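Roris cable guide set for two-arm stations
Service notice and replacement part, 19th May

Price: $70 per set, free to owners of kits shipped in April
Contents: 2 guides, 10 clips
Made by Lerker, Nendholm

The first Roris guides were molded too tight. When the wrist turned to its limit, the guide pinched the gripper cable and the gripper lost power. On a two-arm station the other gripper kept its hold, and whatever the pair was carrying got pulled sideways or dropped. We have two confirmed reports.

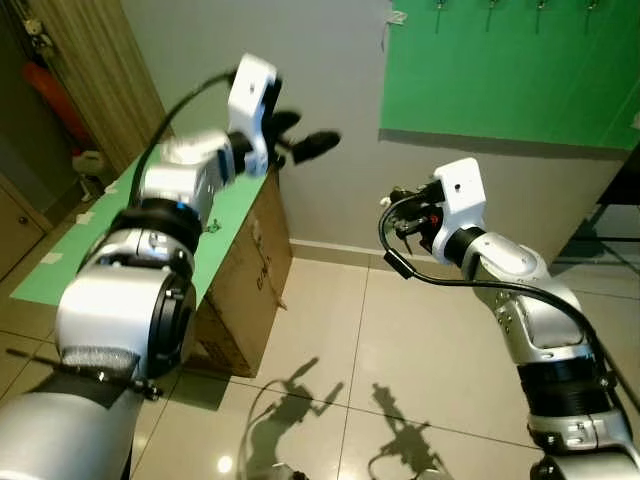 Dumisani Hendricks wrote that his fault light stayed off the whole time, and he only knew something was wrong when the right gripper stopped answering. He wanted to know why the controller didn't flag it. The controller reads the loss as a normal idle state. Nel firmware will get a fix, but the guide is the cause and should be changed first.

Stop using the old guide if you find a flat spot or a shiny line on the cable jacket. Cut power before you touch the cable.
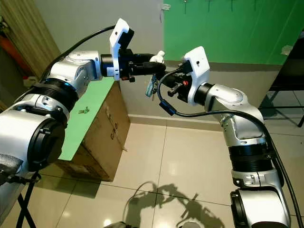 Handover jobs put the most strain on the part. Both wrists turn inward, and the cable has to follow without pulling on the connector. Small items such as a bunch of keys held between two grippers leave little room for error if one side lets go. Keep hands out from under the grippers during testing.

Fit the new guide with the arm parked and the wrist at zero. Leave enough slack for a full turn each way. 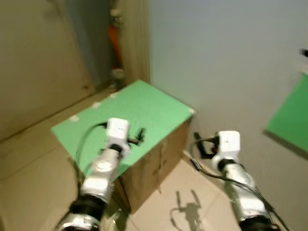
Can I file the old guide wider and keep using it?
Filing leaves a sharp edge that can cut the jacket, so please discard it.

After fitting, run both wrists through full travel at low speed, with the grippers empty. Then run one handover and check the jacket again.

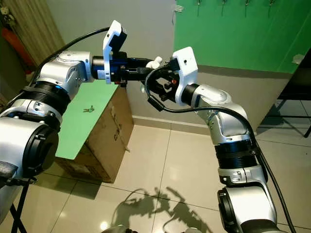

Two-arm station with the grippers brought together.

Returns and questions: Trygve Brekke, Lerker parts desk. Include the kit number from the base plate.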